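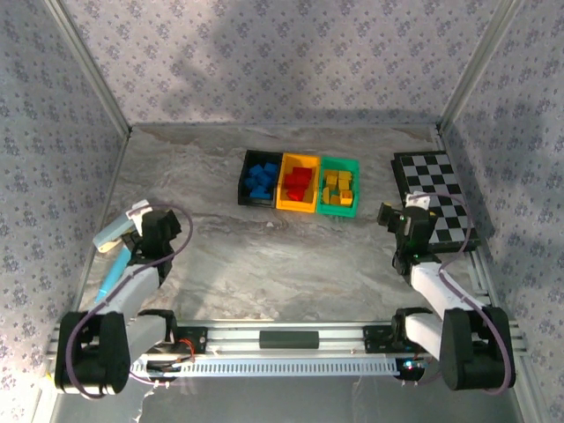
The two-arm cell with the sorting bins at the back. The checkerboard is next to the green one.

24th October

I have been putting off the equipment budget for next year, so I spent last night on it. The cell is staying. What has to be decided is what gets bought to keep it going, and whether we can afford a second one.

The number I have to work with is $654 for small parts. The second cell would come out of a different pot and needs a quote first. I have asked Kaltum for one and also Pircombe, who are slower but include the rail in the price.

Small parts first. Cables are the biggest line. The purple ones run from the wrist back to the shoulder on each arm, and I want 2 spares on the shelf at all times. Last year we had none and lost most of a week waiting on the mail. Next is fingers. One arm has the light blue ones and the other has black, and I would like both arms to match before we order more. I get them printed at Rida, where the minimum order is 16. That is more than we need – but they don't go bad.

Blocks are cheap. A bag of 40 covers red, yellow and blue, and I'll get one bag. The bins are fine as they are.

Lighting is the one I keep going back and forth on. There is a shadow across the back wall and a bright patch in the middle of the marble panel, and both bother me. A pair of diffused lamps would use up a good part of the budget. I may try a sheet of white fabric first and see how far that gets us.

For the second cell, I'm planning on the same layout: aluminum posts, one rail across the front, an arm at each end. Using the same parts means one set of spares covers both. Duda sells a cheaper arm and I did price it, but then I'd be stocking two kinds of everything. The savings were gone by the time I added that in.

I also need to leave room for shipping, which I forgot last time. The order goes in at the end of the month if the quotes are back by then. If they aren't, I'll send the small parts order by itself.

Recent posts
Labeling cables so you can find them again
What I keep in the spares drawer
Picking a work surface
Notes on the Pircombe rail

This site uses cookies to remember your settings. By continuing to read, you agree to their use. OK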